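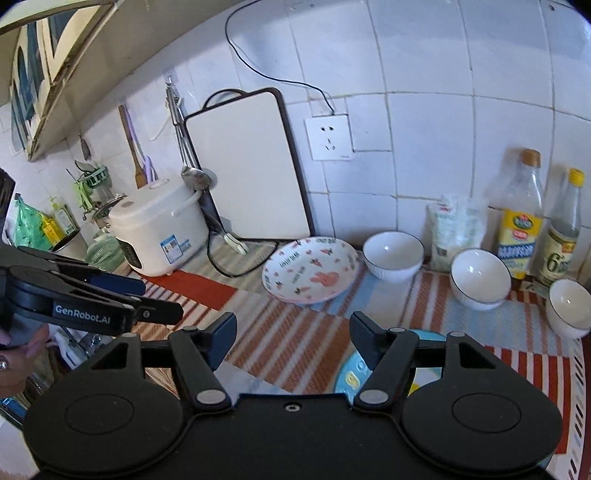 Why does rice cook by itself in a rice cooker, asks one reader, aged 8, when a pan on the hob has to be watched?

A rice cooker has a heater under its bowl and a small part that feels how hot the bowl is. While there is water inside, the bowl stays near the boiling point. Once the rice has soaked up the water, the bowl gets hotter – and the cooker switches to keeping warm.

The lid keeps the steam in. Steam can burn you, so ask a grown-up to open it. The lead and plug should be kept dry.

Cooked rice goes into bowls or on to plates. A bowl has high sides, so it holds the heat well. A plate is flatter, and the rice cools faster on it. Hold a plate by its rim.
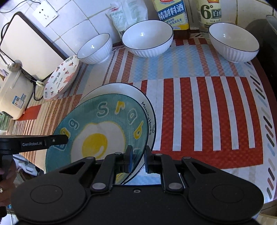 Plates and bowls on the table. One plate has a fried egg printed in the middle.

Next in the Holub kitchen pages: why bread rises.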